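Where Does the Dirt Come From? (And Why Is It Always Back?)

You swept your bedroom floor. You remember doing it. There may even have been a witness. And yet a few days later there is a gray fluffy thing by the leg of the bed, about the size of a mouse, and it moves when you open the door.

It is not a mouse. It is dust, and it is partly you.

What dust is made of

Your skin is always growing. New skin comes up from below and the old skin flakes off the top in bits too small to see. Everyone does it, including film stars and your teacher. Those bits drift down and land on things.

To the skin, add hair. Add fuzz from socks, blankets and sweaters. Add grains of soil that rode in on somebody's shoes, plus crumbs from the snack you were not supposed to have in your room. If you have a cat, add a surprising amount of cat.

In the town of Colldale, a class led by a science teacher named Marek Šimko once saved everything they swept up at home for the whole month of May. They brought it to school in jars. The winning jar held 11 hair ties, a tooth (the owner had been looking for it) and one pea. The pea was from before May. Everyone agreed on that.

Why it hides under the bed

Dust is light, and air pushes it around. Every time you walk through a room, you stir up a little wind. Out in the middle of the floor, the dust gets kicked along. In a corner, or under a bed, the air is quiet and nothing walks by. The dust stops there, and more dust bumps into it.

Hairs and threads are long, so they tangle, and small bits get caught in the tangle. There is a second kind of glue, too, called static electricity. It's the same thing that makes a balloon stick to a wall after you rub it on your head. Dust can carry a tiny bit of static charge, and that helps it cling together. The result is a dust bunny. It has no ears and makes a poor pet.

A hard, smooth floor, like tile, shows every bit of this. Carpet is sneakier. It lets the dust sink in where you can't see it, and you go on believing you are a tidy person.

How a broom works

A broom looks too simple to need explaining, so let's explain it.

The bristles are bendy. When you press down a little and pull, they bend and then spring back. They also spread out and poke into low places, such as the lines between tiles, where a flat board would slide right over the top. One bristle couldn't do much. A whole row of them is a moving fence, and the dirt has to go where the fence goes.
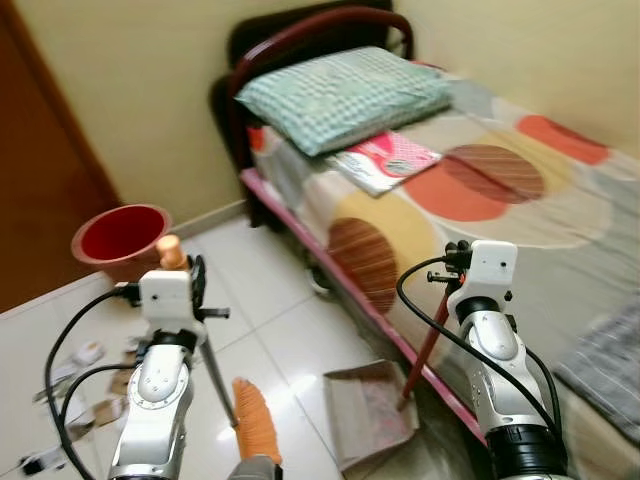 The dustpan is the other half of the team. Its front edge is thin and sits close to the floor, so dirt can ride up over it like a car going up a ramp. The sides are raised to stop the dirt from rolling off again. Some dustpans have a long pole so that you can stay standing up. Others have a short handle and make you squat like a frog.

Now for the great mystery: the line. You sweep the pile into the pan, move the pan away, and there on the floor is a thin stripe of dust. It slipped under the front edge, where there is always a tiny gap. So you move the pan back a bit and sweep again. The line gets thinner. You do it again. It gets thinner still. Some people have been at this for years.

A few tricks do help:

Start at the walls and under the bed, and work toward the middle.
Use short, slow strokes. Big fast ones throw the dust up in the air, and it will land on the floor again after you've put the broom away.
Tilt the dustpan so the front edge presses flat against the floor.
When only the line is left, pick it up with a damp paper towel. Water makes dust stick to the towel. This is allowed. It isn't cheating.

Try it yourself

Pick a patch of floor under your bed. Sweep it clean, then leave it alone for 20 days. (If a grown-up objects, tell them it's science. Results may vary.) Sweep it again onto a sheet of white paper and look at it with a magnifying glass. See if you can find a hair, a thread and a grain of sand. If you find a pea, write to Marek Šimko's class. They'd like to know they aren't alone.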